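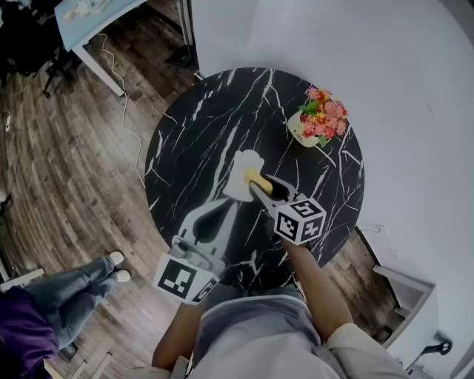 Kosmas Petridis had warned me that a small cafe makes its money before ten in the morning or it doesn't make it at all. Efa Prothero doesn't agree. Her place in Tuddale opens at 11 and stays open until the last table goes home, and she has kept it going that way for 6 years.

"People kept telling me I was missing the commuters," she says. "There aren't any commuters. The station closed."

Prothero grew up in Pamport, where her parents ran a bakery. She remembers her father getting up at 3:30 and falling asleep over dinner. When she took the lease in Tuddale she decided she would buy her bread in and get some sleep.

The rent was $1,095 a month when she signed. It has gone up twice. She won't say what it is now, but she did tell me that coffee pays for the rent and lunch pays for everything else.

Lunch is short - soup, 4 sandwiches, one hot dish. The hot dish changes when she gets bored with it. In November it was a bean stew she learned from her old boss at Carvalho, the restaurant where she worked in her twenties. "He'd say I put in too much paprika. He'd be right, but they finish it here."

She seats 34. Last winter she thought about taking the unit next door and doubling that. She got as far as measuring the wall.

"Then I'd need a manager, and I'd be the one doing the schedule for the manager," she says. "I like being out front. I like clearing tables."

Petridis still stops in. He orders a black coffee and tells her she should open at seven.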